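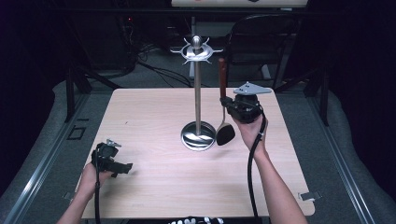
February 4, 2019
Notebook, Tirberg lab, Cárdenas room
Task: hang the spatula on the stand (two hand-held grippers, right hand carries, left hand waits)

Where we were

The last training on the Mondance set used 1,876 short clips. It learned to reach for the tool and to bring it near the stand, but the last part was bad. The robot stopped too early, or it came to the hook with a wrong angle and pushed the stand. Eliseo thinks that the policy does not know how the tool sits in the fingers. I agree with half of this. I also think our open/close labels are bad in the last second, and I want to check the two things separately before we train again.

Plan for this session: 100 demonstrations, 50 with the grasp on the wooden handle and 50 with the grasp on the metal shaft close under the handle. Same person for all (me). Stand in the middle of the table, not moved between the two halves.

Grasp on handle or on shaft

With the handle grasp the wood fills the fingers and the tool hangs straight down when I lift it. It is comfortable for the person. The bad point is in the view from the gripper: the fingers cover a big part of the handle, and the network gets little information about the rotation of the tool in the last part.

With the shaft grasp I expected more slipping, because the metal is thin. There was slipping, but less than I feared. I had to repeat six demonstrations, all in the first half of the shaft series, before I learned to close the fingers a little lower. The handle stays free above the fingers, and the gripper camera sees it together with the table behind. Any lean of the tool is then easy to measure from the edge of the wood.

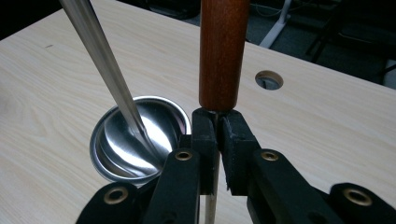 Measuring the lean

I tried the simple way first: fit a line to the two sides of the handle, take the middle line, compare with the axis of the fingers. Color is enough to find the wood if the exposure is fixed. The tabletop is also wood but much paler, so the threshold is not difficult. Reflections on the polished metal gave some false edges, and I removed them by keeping only the region directly over the fingers.

In the shaft series the line fit works in every demonstration that I kept. In the handle series it fails often, as expected, and I do not want to repair it by hand. For the handle series we need to take the lean from the head view, where the whole tool is visible when my arm does not cover it. Eliseo proposed to put both numbers in the file and let the training decide. I prefer to have one number and a flag that says from which view it comes. We did not agree yet.

Open and close labels

This is the part that took the whole afternoon. Jistow (our labeling script) decides open or closed from the gripper image alone: it looks at the strip between the two finger tips, and if this strip looks like plain table it says open. I ran it on the new demonstrations and went through the result with my own eyes.

Observations:

1. When something is held, the label is correct. I found no frame with a held tool that was called open.

2. When the fingers are open and the light falls cleanly on the table, the label is also correct.

3. When the fingers are open but close over the table, soft shadows lie on the wood between them, and the script can take these for an object. The label then jumps between open and closed although my hand did not move. The grain of the wood is still visible through the shadow, and this is what I want to use for the repair.

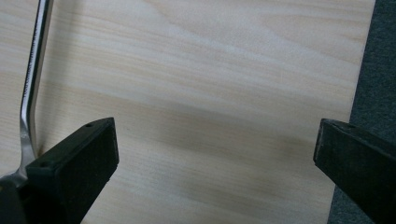
4. Metal lying beside the fingers, outside of the gap, disturbs the script only if it gives a strong highlight. Automatic exposure becomes darker and then the shadow looks even more like an object. Fixed exposure should help here also.

5. At the table edge the floor covering comes into the view and it is very dark. I cut the strip narrower so that it does not reach the floor. This was an old bug and it was my bug.

Repair, first version

I added a texture test. If the strip is darker than the table but the fine lines of the grain continue through it, it counts as table. I also require that a change of label stays for several frames before it is accepted. On the new demonstrations the jumping is gone in the release part, where it hurt us most. I did not run it on the old Mondance clips yet. The exposure there was automatic in all of them, so I do not want to promise anything.

One doubt: the test depends on this table. On a white or painted surface there is no grain and the script will be as blind as before. For a paper we need the finger width from the cable signal. Eliseo has a half-finished reader for this from June and he will look if it still compiles.

To do

- Run the repaired Jistow on the old clips, compare the release frames by hand for a small part
- Train two policies, handle series and shaft series, same seed, same number of steps
- Ask Eliseo about the foam on the fingers, I would like a new piece before the next session
- Write the exposure value in the log header (I forgot it again)
- Decide one number or two for the lean

Recent entries
Gripper camera calibration, second try
Head view and gripper view: time offset
Mondance set, list of removed clips
Jistow: how to run it on the shared machine
Finger pads, wear after long sessions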